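Subject: Re: Page limits for the June circular

On May 18, 2025, Thaddeus Achterberg wrote:

> The Draltisville printer now quotes for 3,000 copies only. Can we
> drop the run to what we post out?

The mailing file stands at 2,046 addresses, of which 161 are overseas and take the PDF. I would ask Gagnon for a price on the lower figure - they printed the Urnden supplement on the same stock.

Page 3 still has a gap under the letters.
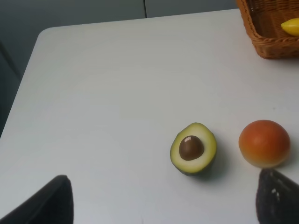 White tabletop with wicker basket, grey wall behind.

Proofs go to Anik once the price is settled.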